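Hinbridge Local News Fund
Interim progress report, 21st February
Submitted by Eyerusalem Moges, Managing Editor, to Grigoris Papadakis, Program Officer

1. Reporting
The Prenside newsroom published 135 stories under the grant in this period, 40 of them on county government. Two reporters now attend every school board meeting. The housing series was delayed when a records request was refused; an appeal has been filed.

2. Audience
The weekly newsletter has 2,295 subscribers, of whom 796 joined through the voter guide sign-up page. Open rates are steady. Social video did not meet its target, and we propose to move the remaining video budget to the newsletter - subject to your approval.

3. Publishing system
Migration to Brotum is complete except for the photo archive. Captions from the older system must be re-entered by hand, and this work will continue into June.

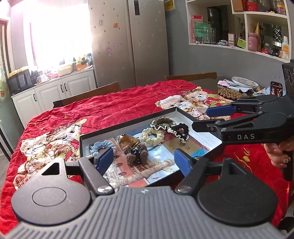
4. Spending and next steps
Spending is within budget on all lines except freelance fees. A revised schedule is attached. The Konstantinidis audience survey will begin once the questionnaire has been agreed with your office.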